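Blog > Health and home > Notes

4 min read

I had shingles in September. I am writing down what I remember of it, mostly for the two or three people who have asked me since, and because I went looking for a plain account while I was ill and found very little that wasn't either a leaflet or a horror story.

It started as an itch under my left shoulder blade. I blamed a new shirt. By the next evening there was a strip of skin that hurt when anything touched it, and still nothing to see in the mirror. I took a couple of paracetamol and went to bed. On the third morning there were red patches running from my spine round to the ribs, all on one side, and I felt as though I was coming down with flu.

I rang the surgery at half past eight and was seventeenth in the queue. They offered me a call back, and Colleen Perron, one of the nurse practitioners, rang at 11. She asked when the rash had appeared, whether it crossed the middle of my body, and whether any of it was near my eyes. Then she told me to come in. She looked at it for perhaps ten seconds and said shingles.

I was given antiviral tablets and told to start them that day. They work best if you begin within three days of the rash showing, and I was just inside that. I hadn't known there was a time limit and had very nearly left it until after the weekend.

The other thing I hadn't understood is who can catch what. You can't catch shingles from someone. It is the chickenpox virus, which stays in your nerves after you have had it and can come back years later. But somebody who has never had chickenpox can catch that from the blisters, so I kept them covered and stayed away from Helmi Halonen, who was seven months pregnant and couldn't remember whether she'd had it as a child. She asked her midwife for a blood test and was found to be immune. We could have had lunch after all.

The first week was bad. I slept sitting up. Loose cotton was all right and wool was not. Cool flannels helped for a few minutes at a time. I was off work until the blisters had crusted over, and Jaxon Ouellet covered for me.
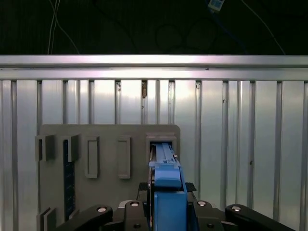
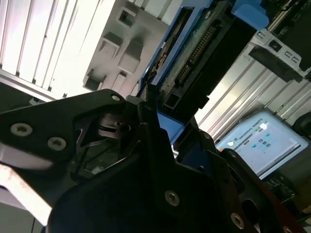 I went back too early. The rash had dried up and I looked fine, but I was tired in a way I hadn't expected, and by two in the afternoon I was no use to anyone. I did half days for a fortnight after that and should have asked for them from the start.

The pain went on after the skin had healed. It came in short stabs, usually in the evening. I went back to see Colleen and she gave me a low dose of something for nerve pain, which made my mouth dry but let me sleep. I was off it by the time the clocks changed. There is still a patch on my ribs that feels slightly numb, and she says that may or may not go.

I am not old enough to be offered the vaccine routinely. My neighbour Huguette Tremblay is, and had put the letter behind the clock and forgotten it. She has now had her first dose, with a sore arm for a day, and the second is booked.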